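Coven to Put Robot Arms on Tray Packing at Drellville Site

DRELLVILLE, Feb 17, 2018 - Catering supplier Coven said it will use two-armed robots to pack meal trays at its Drellville site, starting with the early shift. The stations were set up by Rondeo, which also trains the staff who will run them.

The site employs 321 people. Coven said no jobs will be cut as a result of the change. Packers who now fill trays by hand will move to stocking shelves, checking finished trays and handling special orders, at the same rate of pay. Each station has 2 arms and an emergency stop button.

The robots pick drinks, sandwiches and small boxed or wrapped items from racks and baskets and set them on a tray. Soft or badly wrapped goods will still be packed by hand. 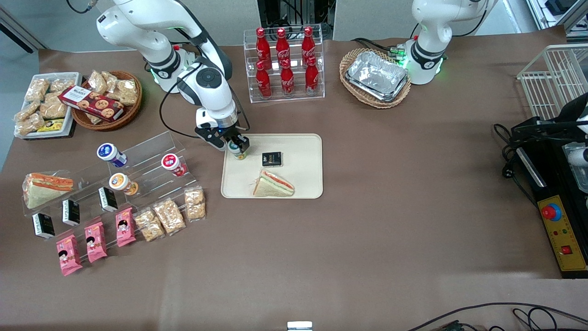 Staff on the early shift had asked for most of these changes, according to Ichikawa, who added that reaching across a table all morning was the part of the job people complained about, and that the new checking work should come with more training than is planned so far.

Coven said it has since extended the training from one day to three. Employees will learn how to restock a station, clear a dropped item and restart an arm after a stop. Those who finish the course will be listed as station operators. Shift times stay the same.

In the first stage the stations will pack some 500 trays a day, with the rest of the day's orders packed by hand. Coven plans to review the work in September, together with the shift teams, before adding stations. Requests to change roles can be made through the site office until then.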